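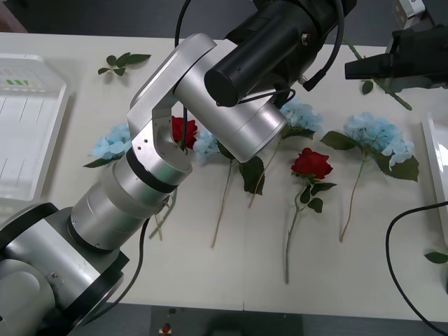

Finding and fixing a gripper cable snag on a two-arm flower cell

This page covers one fault: the arm stops partway through a pick with a following error or a collision stop, there is nothing in its way, and after a reset it runs again for anything from a few minutes to half a day. On our cell the cause was the gripper cable. It took us far too long to get there, so the checks below are in the order we should have done them.

The cell is Dillik station 4. Two arms share a white table and sort artificial flowers, mostly roses and hydrangeas, between the table and the trays at the sides. The arms are on the Mamani controller and the grippers have their own cable run outside the arm, with a loop at the gripper housing. If your cables run inside the arm, most of this won't apply.

What the fault looks like

The arm halts on the way up from a pick, or while the wrist is turning to line up with a stem. The log entry on ours was 1943, which the manual lists as excess torque on a wrist joint. It does not say which direction the load came from. The other arm stops as well because both are on the same safety circuit.

If you get 1943 in the same spot every time, look at your path and your payload settings first. If the position wanders, suspect the cable.

We went down the wrong road to begin with. Hydrangeas are wide and the leaves stick out, so we assumed the gripper was catching a neighbouring bloom and dragging it. We spaced the flowers further apart and the stops seemed to ease off for an afternoon. Then they came back on roses, which hardly catch on anything. Rhodri Foulkes was the one who went through the log and pointed out that all the stops had happened with the wrist turned well past its middle position. The type of flower made no difference.

Before you touch anything

Stop the program and let both arms come to rest. Press the emergency stop and check that it has latched. Isolate the power to the arms and lock it off if more than one person is working on the cell. Pausing the program isn't enough. A paused arm can be started again from the controller by someone who can't see you.

Check both arms even if only one has faulted. They overlap in the middle of the table, and you will be leaning under one to get at the other.

If the gripper is holding something when you stop, find out what your gripper does when it loses power. Ours hold their grip on a stem. Others let go. With an artificial rose that is neither here nor there, but a heavy part could land on your hand.

Do not push an arm by hand against its brakes. If you need it somewhere else, restore power, move it under reduced speed with everyone clear, and isolate it again.

Step 1. Look at the cable with the arm where it stopped

Try to do this before anyone resets the fault. Look for a cable that is pulled straight where it should have a curve, or one that has hooked itself over a bracket or a screw head. Check where it leaves the gripper housing and where it passes the wrist bracket. Look lower down too, along the forearm, for a section that has slid out of its clip.

Take a photo with your phone. Once the arm has been moved home the cable usually drops back into place and looks perfectly fine, and that is how we missed it for so long.

Step 2. Check the loop length

With the wrist in its middle position, there should be a loose loop at the gripper. Too short and it goes tight at the ends of travel. Too long and it swings out and finds something to hang on to. We had replaced a gripper in April and the new cable was tied off wherever it happened to fall, which left it short on one side.

Step 3. Turn the wrist through its full range

Take any flowers off the table first. Restore power, select manual mode at reduced speed, and have one person hold the enabling switch on the pendant while a second watches the cable from outside the reach of both arms. Turn the last joint slowly to one end of the range your program uses, then to the other. Then do the same with the joint before it.

Stop as soon as the loop goes tight. Write down the joint angle. Ours was pulling tight at 72 degrees past the middle in one direction and had plenty to spare in the other. The program only went out that far when a stem was lying at a steep slant, so the fault seemed random.

Step 4. Check for damage

Isolate the power again. Run your fingers along the cable and feel for flat spots, nicks or places where the jacket has gone stiff. Bend it gently at the connector. Any crack in the jacket or any exposed shield means a new cable. Don't tape it. A damaged gripper cable can also drop the gripper signal mid-cycle, and then you have a second fault that looks nothing like the first.

Step 5. Re-route and re-tie

Cut the old ties off with flush cutters, keeping the blades pointed away from the cable. Set the wrist to the middle position, feed enough slack through to reach both ends of travel, and fix the cable at 3 points: the gripper housing, the wrist and the forearm. Use hook-and-loop straps at the wrist - zip ties pulled down hard will crush the jacket over time. Trim any tails.

Keep the run on one side of the arm. If it crosses over at the wrist it will wind itself up again.

Don't forget the cables lying on the table or hanging down from overhead. An arm coming down over one can pinch it, and a gripper can close on one if it is near a stem. Ours are now clipped back outside the picking area wherever they will reach.

Step 6. Limit the wrist in software

Even with a good loop, set a soft limit on the last joint a few degrees inside the point where the cable starts to tighten. In the Mamani software this is under joint settings, and it needs the supervisor password. Our flower program, Zurska, then has to choose a different approach for the steep stems, which costs a little time on each one.

Do not raise the torque threshold to make the stops go away. The threshold is also what stops the arm when it hits a person.

Step 7. Test before going back to full speed

Repeat step 3 with the new routing. Then run the program at reduced speed with flowers set at awkward angles, including a few stems slanted hard each way. If that goes through clean, bring the speed up in stages and check the straps again at the end of the shift.

Replacement straps and gripper cables for our cells come from Gundent. Order the cable one size longer than the one listed for the arm, and write the date it was fitted on a tag at the base end.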